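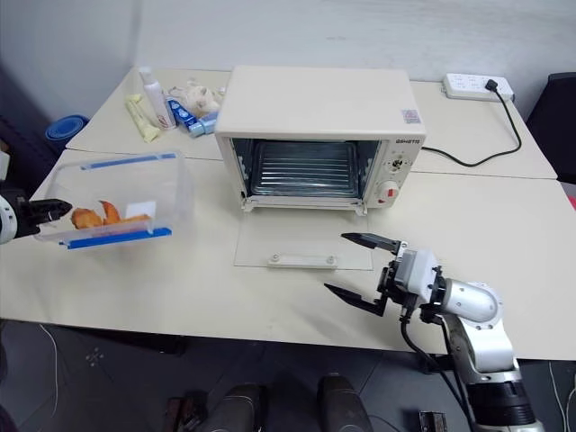 My mother baked for the ferry people at Skostby, and when I moved to Irkevden I took only her recipe for the salt rolls. It says 200 degrees and 20 minutes. It does not say which oven.

The first one I had in the new flat was from a shop called Seixas, and it cost 540, with the delivery. It burned everything on the left side. I ate the right halves for one winter and gave the left halves to the gulls.

The second oven I got from a widow on the floor below. She wanted 489 for it, a strange price, and she would not go to 490. "It is what I paid," she said. She carried the tray herself, up the stairs, in front of me, as one carries a cake.

I made the dough at six in the morning. I let down the glass door and stood some time with my hands full of flour. I was afraid, I think. If the rolls came out wrong again, then it was not the oven, and I should have to write to my sister and ask what our mother did that was not on the paper.

The widow knocked before I had turned the knob. She had brought butter from Mustska, wrapped in a cloth.

"Are they ready?" she asked.

"No," I said. "They are not in yet."

She sat down - in her coat - and put the butter on her knees to wait.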